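Cutia: Geruchs- und Reinigungsdaten von Kunstrasenflächen für Hunde
LIESMICH zur Datensammlung

Zuletzt aktualisiert: 2019-01-02

Diese Sammlung enthält Beobachtungen zu Kunstrasenflächen, auf denen Hunde regelmäßig urinieren: Ausläufe von Tagesbetreuungen, kleine Flächen auf Dachterrassen und Höfe von Tierpensionen. Gesammelt wurden die Daten für die Frage, wie lange eine Reinigung gegen den Geruch wirkt und welchen Einfluss das Füllmaterial dabei hat.

Inhalt

Die Tabelle proben.csv hat 163 Zeilen, eine Zeile je Probe. Die Proben stammen von 53 Flächen. Manche Flächen wurden nur einmal beprobt, weil der Betreiber später nicht mehr teilnehmen wollte. Die Tabelle flaechen.csv beschreibt die Flächen (Größe in Quadratmetern, Halmlänge, Füllmaterial, Baujahr, überdacht ja oder nein). Beide Tabellen sind über die Spalte flaeche_id verbunden.

Für das Füllmaterial gibt es vier Werte: quarzsand, zeolith, gemischt, unbekannt. Bei "gemischt" ist das Verhältnis nicht erfasst. Wer dieses Feld auswertet, sollte bitte vorher die Spalte bemerkung lesen, dort steht teilweise mehr.

Geruchswerte

Der Geruch wurde von zwei Personen unabhängig auf einer Skala bewertet, immer in der Hocke und vor der Reinigung. Die meisten Bewertungen haben Covadonga Benítez und Orestis Panagiotou gemacht. Im Juni hat Annag Rutherford vertreten, ihre Werte liegen im Durchschnitt etwas höher. Ich habe sie nicht korrigiert, sie sind in der Spalte bewerter mit AR gekennzeichnet.

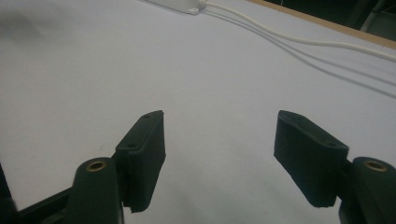 Abb. 1: Zwei dunkelgrüne Greiferfinger, dazwischen helle Fläche.

Zusätzlich zum Geruch steht bei etwa 100 Proben ein Ammoniakwert in ppm. Leere Felder bedeuten "nicht gemessen" und nicht null. Dieser Unterschied ist in der ersten Version leider verloren gegangen, bitte verwenden Sie diese Version nicht mehr.

Reinigung

Die Spalte mittel unterscheidet nur zwischen Wasser, Enzymreiniger und Essiglösung. Die Produktnamen haben wir entfernt, so war es mit den Betreibern vereinbart. Die Spalte tage_seit beruht auf den Angaben des Personals. Für die Flächen von Breketti liegen geführte Reinigungsbücher vor, bei den anderen Betreibern wurde meistens mündlich gefragt.

Bekannte Probleme

- Überdachte Flächen sind selten vertreten.
- Die Anzahl der Hunde pro Tag ist geschätzt und fehlt bei allen Dachterrassen.
- Zwei Flächen von Rácz haben dieselbe Adresse, sind aber verschiedene Flächen. Es handelt sich nicht um ein Duplikat.
- Dezimalzeichen ist der Punkt, Trennzeichen das Semikolon.

Nutzung

Die Daten dürfen für Forschung und Lehre frei benutzt werden, wenn die Quelle genannt wird. Für eine Werbung mit den Ergebnissen brauchen Sie eine schriftliche Zustimmung von Flandier. Korrekturen nimmt Candela Calvo gerne entgegen, am besten mit flaeche_id und Zeilennummer.

Begoñe Arrieta

Kontakt | © Flandier | Nach oben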